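Workshop notebook, August, Tuesday

Subject: creaking from the bottom bracket, Himance city model, second part

I continue from the last entry. To remind: the Himance order was 900 bicycles, 838 are delivered to the dealers until now, and 43 came back to us or were reported with a noise when pedaling. The dealers write "creak", "click" or "knock" and I do not think they mean three different noises. All of the reported bicycles have the Castent cartridge bottom bracket with the aluminum cup on the left side. The few with the steel cup, from the beginning of the order, are not on the list.

Morning. I took 3 bicycles from the returned ones and marked them A, B and C with tape on the top tube. Please do not remove the tape, also not if it looks ugly. The pedals, seatpost and saddle were checked first, same as we always do, and greased and tightened again. Bicycle B became quiet after the seatpost, so B was never a bottom bracket problem. I wrote this to the dealer. He was not happy that the bicycle traveled to us for a seatpost, and I understand him.

A and C were still noisy. The noise comes one time per turn of the crank, on the left pedal going down, only when one pushes hard. In the stand with no load there is nothing to hear. I rode each one up the ramp behind the building in the highest gear, and A did it on every stroke. C did it only when I was standing on the pedals.

Then I removed the Urio cranks. The square taper was clean and dry on both, no marks from movement. The crank bolts were tight. I put the cranks back on the other way around in my thinking, I mean I exchanged the crank set from A with the one from C, and rode again. The noise stayed with the frame and did not go with the crank. So I believe we can leave the Urio cranks out of it, and I will tell this to Urio because their office was a little nervous on the phone.

Removing the left cup from A went too easily. I expected to need the long handle and I did not need it. The threads had some grease only at the first turns, where one starts the cup by hand, and after this they were dry. There was a fine gray dust in the threads of the shell. The cup from C was tighter but looked the same, dry after the first turns.

My idea at this point: the cup was installed with too little grease and with not enough torque, and now it moves very small amounts against the end of the cartridge. It is not a new idea, any mechanic would say it after hearing the noise. But Castent says in their answer that the shell faces on the frames are not square, and in this case grease will help for some weeks only and then the noise is back. These two explanations must be separated before we write to anyone who has to pay. 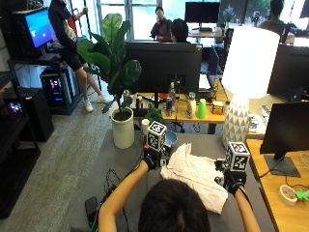
Siriporn Khamphan: Did you check the face of the shell before you cleaned it? If there is paint left on the face, the flange on the right side sits on paint, and when the paint gets pressed down the whole cartridge loses its tension. I saw this on the Villex folding bikes two years ago and we also blamed the grease first. Please look at the drive side and not only at the left cup.

Good remark, and the answer is no, I did not look before cleaning. On A it is too late, I already wiped everything and went over the face with the brush. On C I had cleaned only the left side. So after lunch I took the right cup out of C as well, without touching the face.

Result on C: there is paint on the drive side face. It is not on the full ring, only on the lower part, and where the flange was sitting it is pressed flat and shiny. On the rest of the ring there is bare metal. One can feel the step with a fingernail. I can not say from this if the paint was there thick at the beginning, but it is not a faced shell as the drawing from Himance asks for. The drawing says both faces machined after paint. I read it again to be sure.

Also I put the facing tool on C for a light test cut, only to see where it touches. It touched the painted part first, as expected. After the paint was gone it touched the metal all around at nearly the same moment. So the shell itself is straight enough, in my opinion, and the complaint from Castent is half correct: something is wrong with the face, but the frame is not crooked.

What I did next, so that we compare only one thing on each:

Bicycle A: the face left as it is, threads cleaned, anti-seize on the full length of the threads, both cups with the torque wrench to the middle of the range printed in the Castent sheet.

Bicycle C: faced on both sides, but the cups installed with the same small grease at the first turns as the factory did, same torque as A.

I know that A is not a perfect case because I do not know if it had paint on the face. If somebody opens another returned bicycle, please look at the drive side first and write it down before the rag comes out. I put a note with this on the wall by the stand.

First ride, 4 p.m.: A quiet, C quiet. This says not much, because almost every bottom bracket is quiet for one day after it was taken out. Both go home with people this week and will be ridden to work, with the rain when it comes. I asked them not to tighten anything.

Other things from the day:

- The Castent installation tool slips out of the splines if it is not held with the crank bolt and a washer. I damaged one cup a little. Use the bolt.

- The torque wrench is due for its check and the sticker is not readable anymore. I compared it with the other one and they agree, but a comparison between two old wrenches is not a calibration.

- Himance asks if the dealers can do the repair in the shop. With grease, yes. With facing, most of them do not own the tool, and I would not like to send ours around by mail.

- Remaining bicycles of the order, not delivered: I would like to hold them until A and C have been ridden. The sales side wants to ship at the end of the week. I wrote that I am against it, and that opening the cups on a few from the boxes takes less than one afternoon.

Open for next time: ask Himance which painting shop did which frames, and if the masking plugs for the shell were changed in the middle of the order. The steel cups and the aluminum cups may be only an accident of the date. I need the frame numbers for this and the list I have stops after the second container.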